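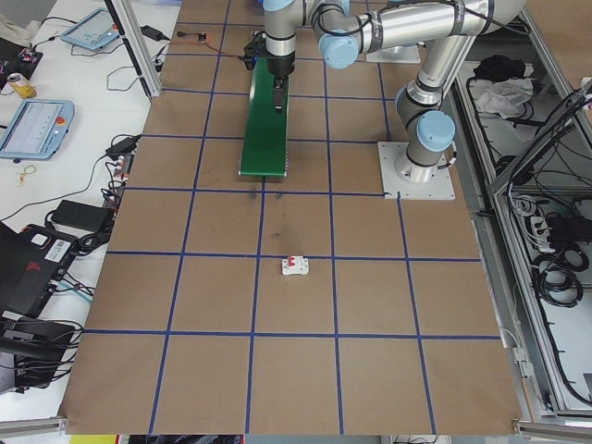

Figure 3. Arm, taped work surface and parts during the placing task.

4.2 What the student trials can and cannot show

Claims made for project-based robotics teaching tend to rest on a good final demonstration, and we were wary of repeating that mistake with the Ernbridge course. Each team was asked to pick up a part, move it to a named square and put it down, and was marked on the whole run of attempts. The squares are those laid out in blue tape on the brown surface (Figure 3), where the circuit breaker lies on its back with its red toggle upward. A breaker in that pose is a kind target. Võ and Böttcher, who wrote the task sheet, argued that it was fair to beginners; we think it flattered them. The long green board is a harder object, and the gap between the two should have been tested from the first week.

Of 36 attempts with the breaker, 33 ended in the correct square. With the board the figure was 13 out of 36. The course report quoted only the first result - an odd choice, given that the second says far more about what the students had learnt.

We also doubt that the taped grid measures accuracy in any useful sense. A part that lands near a line and one that lands in the middle of a square score the same. Hứa suggested measuring the distance to the centre by hand, and this was done for the last 15 attempts only, too few to support a comparison between teams. Those distances are given in the appendix without further analysis.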